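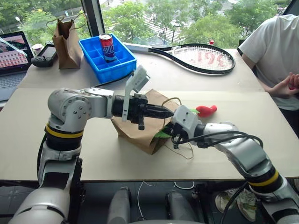 Kit Manzano à deux bras – location pour clubs et ateliers scolaires

Le kit Manzano, nous l'avons monté au départ pour notre club du samedi, et il a tellement tourné entre les mains des élèves que nous avons fini par le proposer aux autres clubs de la région. C'est un ensemble complet pour travailler la manipulation à deux bras : vider un sac de courses, passer un objet d'une pince à l'autre, ranger des légumes factices dans un bac à compartiments... bref, toutes ces petites choses que l'on fait sans y penser et qui occupent très bien un après-midi entier (parfois deux !).

Chaque location comprend :
Deux bras articulés avec leurs pinces
Une caméra de poignet et son support imprimé en 3D
Le logiciel Tedodeo, avec interface en français
Un livret de 15 séances, de la prise en main au petit concours de fin d'année
Une caisse d'objets d'exercice

Le livret a été écrit par Jad Khoury, qui anime l'atelier depuis ses débuts et qui répond volontiers aux questions des encadrants – n'hésitez surtout pas, il adore ça.

Groupe conseillé : jusqu'à 20 élèves, par équipes de quatre
Âge : à partir du collège
Tarif club : 50 € par séance
Caution : 1 831 €, non encaissée
Référence : Lekura MZ-2

Les sacs en papier ne sont pas fournis. Gardez ceux de vos courses, même bien froissés, les élèves s'en servent beaucoup. Retrait sur place à l'atelier Lekura, le samedi matin de préférence.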